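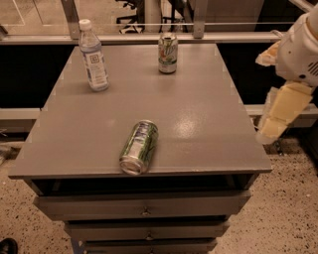

Fillunell House is now accepting requests for private dinners, product launches and small receptions for the coming season. Details follow in this thread. (1/8)

The venue occupies the upper floor of a former grain office in Pliltow and offers 3472 square feet of open floor, a separate kitchen and a covered terrace facing the river. (2/8)

The interior was planned by the design studio Dwivedi, whose earlier work includes hotel lobbies, showrooms and two restaurant dining rooms. The studio kept the original windows and the pine floor – both were repaired on site. (3/8)

Seating is available for up to 80 guests at long tables. Standing receptions may be larger, subject to approval by the house. Floor plans are sent with every written quote. (4/8)

Catering is provided by Besteck, our resident kitchen. Menus change in August and again in early spring. Hosts who wish to bring an outside caterer should tell us at the time of booking, as a kitchen fee applies. (5/8)

A deposit of $1000 holds the room. It is applied in full to the final bill and may be moved once to another open evening within the same season. (6/8)

Music must end by 10 p.m. on the terrace. Indoor events may continue until midnight. Deliveries are received at the rear entrance only, and the freight elevator should be reserved in advance. (7/8)

Site visits are by appointment – please write to the events office with your preferred month, the expected number of guests and the type of event. Requests are answered in the order received. (8/8)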